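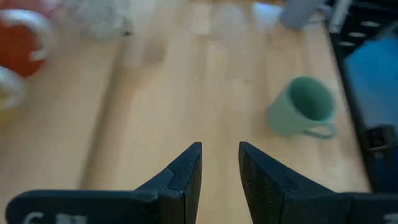
How many demonstrations do you need before it's worth training a first policy?

Somewhere between 50 and 100 clean ones will do for a single short task with two arms, provided you treat the result as a health check on your recordings and don't expect it to work well. Go bigger once you've seen what it gets wrong.

(Pinned from an older thread by the moderators. Please carry on below for the long version.)

Craddock set, mugs and cups: keep the messy takes or bin them?
Started by dorin_bogdan, Sat 6 May

dorin_bogdan wrote:
Hello all, and thank you again for the help with the cable routing, which has made life a great deal more pleasant. We've now got 278 episodes recorded for Craddock, all of them two-armed, all teleoperated, shared between 3 of us taking turns. The target is 1,000 by the end of September and I'd like to sort out our rules before we go much further, as I can feel us drifting apart a bit in how we do things.

My trouble is this. In 72 of the 278 the person driving fumbles in some way. They miss the handle and come back for it, or nudge a cup along before they get hold of it, or they simply stop and have a think (I'm the worst for that, I'm afraid, I sit there like somebody choosing a biscuit). The task still gets done in every one. Do I keep them, trim them, or bin them and start again? I've read arguments for all of it and come away more muddled than I went in.

aniela.laskowska wrote:
Hello Dorin, lovely to hear it's moving along! I'd keep the recoveries and bin the thinking. A missed handle followed by a good grab is about the most useful thing you can record, as the policy is going to miss handles too and it would be nice if it had some notion of what to do next. Standing still is another matter. We had a lot of pauses in our drawer set at Prilimlow and the trained arm would drift up to the drawer and then just hang there, sometimes for the rest of the run. Once we'd cut the pauses out it was a different animal.

NeluSima wrote:
I'm going to disagree with Aniela, very fondly. Keeping recoveries is fine when you've got plenty of everything. With 72 out of 278 you'd be teaching it that fumbling is a normal part of the job, and with a small set it'll copy the fumble along with the recovery, as it has no way of knowing which bit you were proud of. I'd put them in a separate folder, train on the clean ones first, then add them back and compare. It only costs you an extra night of training and you'll know the answer for your own table and not mine.

aniela.laskowska wrote:
That's fair enough, and comparing is always better than guessing. I do still think people are too quick to tidy. The drivers who came to us from the Wovik project had been told to redo every take that wasn't smooth, and their policy looked gorgeous until you moved anything by the width of a thumb, poor thing.

dorin_bogdan wrote:
Thank you both, this is just the sort of squabble I was hoping for. Let me add a bit more about how we lay the table out, as I suspect it matters as much as the trimming.

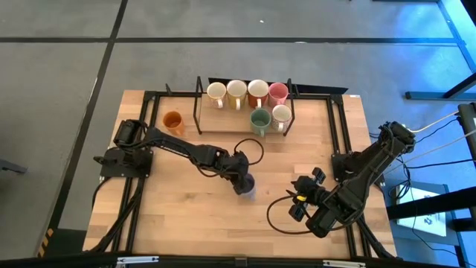 Starting positions are what we argue over most in our little group. Laurențiu likes to reset everything to the same spots so that the takes can be compared, and I like to shuffle, and so some days are his and some are mine, which I realise is no way to run anything. The rack at the back stays put for both of us. What bothers me is that the mugs on it all have their handles pointing towards the front, and I've a horrid feeling that if we leave it so, the policy will never learn that a handle can be anywhere else. The orange one standing on its own to the left of the rack is the kind of thing I'd like more of, with a bit of variety in where it's put and which way it's turned. And then there's the see-through purple cup, which I've half a mind to give a label of its own, because depth on anything translucent is a nuisance and I'd want to be able to pull those takes out later.

NeluSima wrote:
Shuffle! Please shuffle. You've got a nice spread of colours there but colour is the easy part, and if the handles always face forwards then you've got a lot of takes of one grasp. I'd write the layouts on slips of paper and draw one before each take, otherwise you'll find that what you call random is the same four places in a different order. I certainly did.

l_tudose wrote:
Laurențiu here, since I'm being talked about! I don't want everything fixed for ever. I want a small fixed group of layouts that we record again each week, so that we can tell whether we've got better at driving or whether the table's got easier. Everything else can be shuffled with my blessing. Dorin does know this, we've had it out over several cups of tea.

emanuel_f wrote:
Both of you are right, I think. A fixed group for checking, and slips of paper for the rest. One small thing to add from our time with the Eltus arms: write down who was driving in the notes for every episode. We had one chap who always came in from the left and it took us weeks to work out why the policy did the same. And do label the clear cup, it's a minute's work now and a miserable afternoon later on.

dorin_bogdan wrote:
Right, slips of paper it is, with a fixed group for Laurențiu, driver names in the notes and a separate tag for the clear cup. I'll cut the pauses this week, train with and without the 72, and post both sets of results in this thread. Nelu, if you've still got your list of layouts could you send it over? It needn't be tidy.

NeluSima wrote:
It's on the back of an envelope, but I'll type it up for you tonight.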